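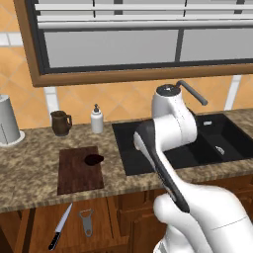
vastido_fan
So Zoubi and Amik are done fighting, I guess? Got the newsletter this morning and it says they signed a cross-license on 22nd August and dropped everything, both sides. I've been following this since March because I own a pile of Amik shares (144, don't laugh) and I was sure it would go to trial. I still can't work out who won! The whole thing was over 12 patents on memory controllers, and now neither of them will say who pays what.

pinch_roller
Amik won. You don't sign three weeks before trial if your patents are any good – Zoubi was the one suing, remember.

stirnidthorpe_sam
Disagree with pinch_roller. Everybody settles before trial, it's cheaper. I used to do document review in Stirnidthorpe and one of our cases had 122 boxes of paper and it settled in the parking lot.

vastido_fan
Ok but was Zoubi going to get the import ban or not? That's the part I cared about.

pinch_roller
Not a chance. Half those claims were already getting thrown out.

stirnidthorpe_sam
Two of them were. Two isn't half of 12.

lowbattery
Does this mean the Vastido boards are coming back in stock? They pulled them over the controller thing and I've been waiting forever.

vastido_fan
Newsletter says a first run of about 1000, no date though. I'd email the store and ask.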